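Salgado Town Council
Minutes of the Regular Meeting, Mar 20, 2018

The meeting was called to order at the Town Hall. A quorum was present. Minutes of the previous meeting were approved with no changes.

Transit pass subsidy
The council took up the proposal to lower the monthly bus pass for residents over 65 and for students. The Clillon line carries most of these riders, and nearly 3,000 residents would qualify. The finance office said the cost can be met from the transport reserve through the end of the budget year. Two members asked for the discount to cover apprentices as well. The amendment failed. The proposal passed with 2 votes against. The new price takes effect in August.

Haline Road
The contract with Grekex for resurfacing was extended by 17 days due to drainage work. No added cost to the town. Residents on the lower end will get written notice before the road is closed.

Market fees
Stall fees stay as they are. A request from the fish sellers for a second water point was sent to public works.

Public comment
One resident asked that bus timetables be posted at the Clillon stop. Staff will follow up.

The meeting was adjourned.

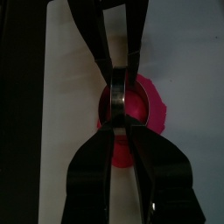

Do residents who already hold a monthly pass need to apply again for the lower price?
Current pass holders keep their card, and the new price will be applied when they renew in or after the month it takes effect.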